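Notebook, kit budget
5 January 2022

Back at it after the break, and the first job is the shopping list. Naheed Ghauri wants a number from us before she'll sign for a third pair of hand-held grippers, so I'm putting my sums down here where Beatrice can pick holes in them (she will, and she's usually right).

The pot stands at £2647. That was the figure in December and I've checked it twice since, hoping it had grown. It has not! Out of that we need grippers, spare pads, something done about power, and a bit left over for whatever breaks in spring.

Garment work is what's driving all this. Folding eats kit faster than anything else we do, and I'd like the order to be built round it. So I've been looking at a brown top on the white cloth with the jaws wide open, thinking mostly about pads and pivots. The ribbed blue pads are the bit I'd stock up on. Stokstead sell them in packs of 6 and I'd have two packs, one for the drawer and one to actually lose. The pivot screws I'd get from Warraich, as they'll do odd quantities and don't sulk about small orders. Some of the outer arms are looking a bit worn along the edges too, but that's cosmetic and I'm not spending money on it this year.
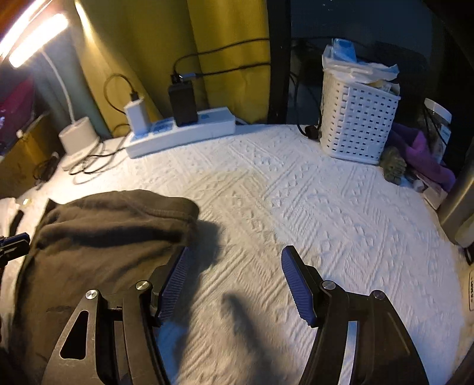 Grippers: Derkow or Trendix?

Two quotes in. Derkow want £200 less for the pair than Trendix do, and they say 21 days for delivery. Trendix can ship sooner and throw in a carry case (we have carry cases, we have so many carry cases). Beatrice prefers the Trendix handle and I do see her point, it's kinder on the wrist after a long run of shirts. My worry is pads. If the Trendix jaws need their own shape of pad then we're buying two sorts for ever, and somebody will always have the wrong box open. I've asked both firms for a drawing of the pad mount. Nothing back yet from Trendix, Derkow replied before lunch.

The case for a third pair at all is simple enough. With big soft things you want one jaw pinching the edge and another free to come in over the middle, and as soon as two people are working we've got no spare. One stiff pivot and the whole table stops. I'd sooner have a pair sitting in a box, ready to swap.

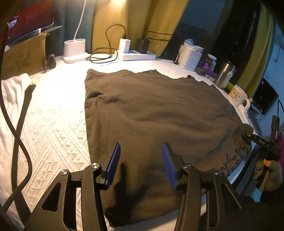
Dark olive-brown garment spread out, one gripper over the middle and a second holding the right-hand edge.

Power and the table

Boring but it needs a line. The strip along the back has chargers in it and the leads wander all over the left side of the cloth. I'd like a longer strip that screws to the table leg, plus a handful of cable clips. Cheap stuff, it can come out of petty cash if Naheed agrees, and then it doesn't touch the main pot.

Lamp: leave it. It's very bright at the left end and I've moaned about that before, but a second small one on the right would even things up for next to nothing. Down as a maybe.

Cloth: I like the patterned towel, Beatrice would rather have something plain. Worth buying one plain one and running the same shirt on both before we argue any further.

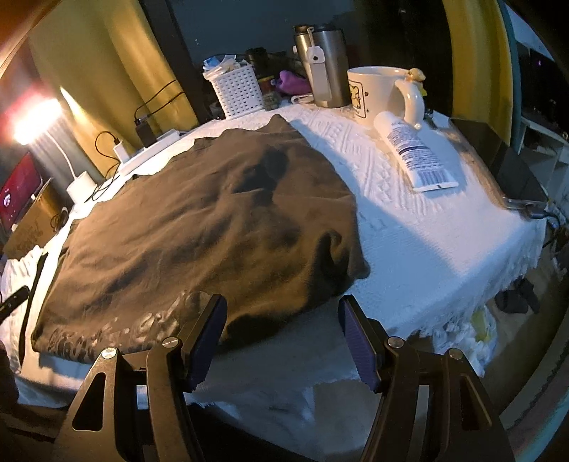 T-shirt laid flat on the patterned towel, pads just short of the near edge.

Where I've got to

Derkow pair, provisionally, if the pad mount matches
Pads from Stokstead, two packs
Pivot screws from Warraich, Beatrice to say how many
Plain cloth, one
Strip and clips, ask Naheed about petty cash
Second lamp, maybe

Still to do: chase Trendix for that drawing, and find out if the Derkow price includes VAT. I forgot to ask.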